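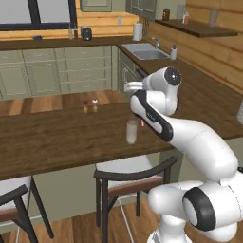 Rates, again

Quick one, lunch break. Called Trikgate back about the refi and the quote moved AGAIN. Up $89 a month from what Anika Greenberg told me last week. Same house, same credit score, same me.

Closing costs are more than $3,000 now. There's a $784 line for "processing" that I asked about twice. Still waiting on a straight anwser.

Meanwhile the place two doors down is back on the market. Third price cut. Wendell thinks it sells by June, I think they're still asking too much. Inventory around here is weird, lots of big houses, hardly any starters.

Going to try the credit union Monday. If thier number is no better I'll just sit on the loan I have. Not thrilled. Anyone used a broker for this? Email me, comments are still broken.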